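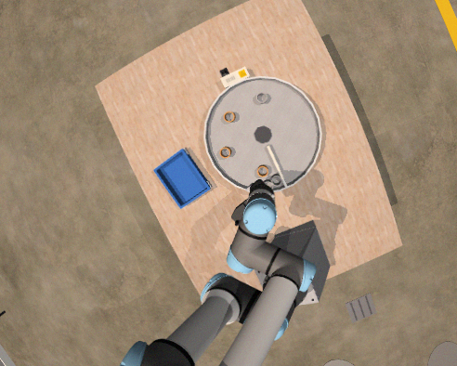
@ritchie_annag
Since two weeks I am working only on the timing of the pick from the turntable in simulation, and today I want to write down what I learned, before I forget it. It will be a long thread. Sorry to those who follow me for the bread.

The task sounds easy. Parts lie on a disc, the disc turns, the arm takes a ring and puts it into the blue bin. With a standing disc my planner does this well. With a turning disc everything that was a little bit wrong becomes very wrong.

First problem: which clock. The pose of a ring comes from perception with the time when the picture was rendered. My planner used the time when the message arrived. The difference was 30 ms in the good case and almost 200 ms when the machine was busy. In that time a ring at the rim has moved far enough to meet the finger of the gripper from the side.

So rule one for my own code: a pose without a timestamp is not a pose. I changed the message type, and the compiler showed me every place where I was lazy. There were many places.

Second problem: I predicted the ring in a straight line. For a short time this is fine. For a longer time the predicted ring flies off the disc along the tangent, and the arm follows it very politely over the table.

Now I keep each part in polar coordinates around the hub. Radius stays, angle grows with the speed of the disc. The tracker became shorter by half a page and the grasp error at the rim went down a lot. I should have done it on the first day.

Third problem is color. The orange rings are found easily. The gray ones are gray on a gray disc, and when the arm leans over, its shadow lies on them too. The detector from Prorer (our perception package, I did not write it, I only complain about it) lost a gray ring exactly when the gripper came near.

And the planner took "not seen" as "not there". It then gave up the pick and chose an other ring, the arm moved away, the shadow moved away, the gray ring came back, the planner chose it again. I watched this dance for a full coffee.

The fix is small. A track now survives 5 missed updates if the arm is between the light and the part. I know where the light is, I know where the arm is, so I can compute this. On a real cell I would have to estimate the light, and I am not looking forward to it.

Somebody asked me last time why I don't simply add more light in the simulator. I can. But then I test a detector for a world without shadows, and later I have to do the work anyway, with less time.

Fourth problem: the choice of the meeting point. My first version computed the nearest reachable point on the path of the ring and went there. Nearest for the gripper is not best for the wrist. At the lower side of the disc the arm is folded quite close, and a late correction there costs much joint speed.

Now I sample meeting angles over the arc I can reach, solve the inverse kinematics for each one, and throw away everything near a joint limit. From the rest I take the one with the most time in reserve. It is brute force, but it fits in the control period, so I leave it.

One more detail in this step. The meeting pose must also have a free way out. After the grasp the arm lifts and swings to the bin, and in an early version it took the neighbor ring along for a short trip. The exit path is now checked together with the approach, with all tracked parts moved forward in time.

For the last piece before contact I don't plan at all. The gripper goes into a follow mode, where the target frame turns with the disc, and the controller only closes the remaining error inside this frame. For the controller the disc stands still. I like this part the most.

Tooling, short: I record each run with Drovel and replay only the messages, without physics. A planner bug then needs seconds to see again. If you still debug by starting the whole simulation every time, please stop, your evenings are worth something.

Replay has one trap. My random seed for the sampling was taken from the wall clock, so the replay was a bit different every time. I searched for a race condition until September was over. It was one line.

What is still bad: when the disc changes its speed. I estimate the speed with a filter, and the filter is slow, so for the first moments after a change all my predictions are old. Next I try to read the encoder of the disc directly. In simulation I could cheat and take the true value, but I want the same interface that Vandedby has on their real table.

Also bad: two rings which touch each other. The detector gives me one long ring.

The code is not public yet, I must first clean the names of variables (some are in my mother language and some are rude). I will put the polar tracker out alone, it has no dependencies.

If you did follow mode with a force limit on the gripper, write me please. Mine has the limit, but I chose the number by feeling.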